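Search this site
Search
3 min read

Fluddale ballpark: what changes for the second half

11 July 2021

The second half of the season starts with the next homestand, and a few things at the ballpark will be different from what you got used to in the spring.

The main one is seating. The Ammann Stand along the third base side is open again after the repair work on its upper rows. That puts 1420 seats back on sale, all of them reserved. Season ticket holders who were moved to the outfield benches in April have their old seats back and do not need to do anything. Your card will scan at Gate 6 as before.

Single-game tickets in the stand are $21. Kids under six sit on a lap for free. The outfield benches stay first come, first served, and the price there has not changed. 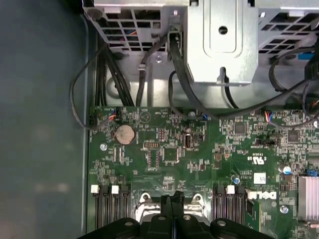 Fluddale Baseball Club - Ballpark Operations

Parking is the part we hear about most. The gravel lot behind left field holds 148 cars, and it was full before first pitch at most games in June. From now on the lot is for permit holders until the end of the second inning, then open to anyone. Everyone else should use the Kiva lot across the road. It is a longer walk, but it empties faster after the game.

The roof question came up again at the open meeting. There is no plan to put a cover over the grandstand this year. Judent, the firm that drew up the stand repairs, gave us a price for a partial cover over the top rows, and it came in higher than the whole repair job. We will look at it again once the lease with the city is settled. The current lease has three seasons left on it, and both sides have said they want to get a new one signed before then.

Food stands open an hour before the game. The one by first base takes cards now. The one in right field is still cash only - we hope to change that in August.

Gates open at the same time as before. Small bags are fine, coolers are not. Rainout tickets from May are good for any home game through the end of the season, and the box office will swap them up to the day of the game.

Comments (3)

benchrow9: Does the permit rule count for the makeup doubleheader too or only regular games?

Left Field Linda: Glad to have my seat back. The benches were rough on the knees.

tmk: Cash only in right field was supposed to be fixed last year.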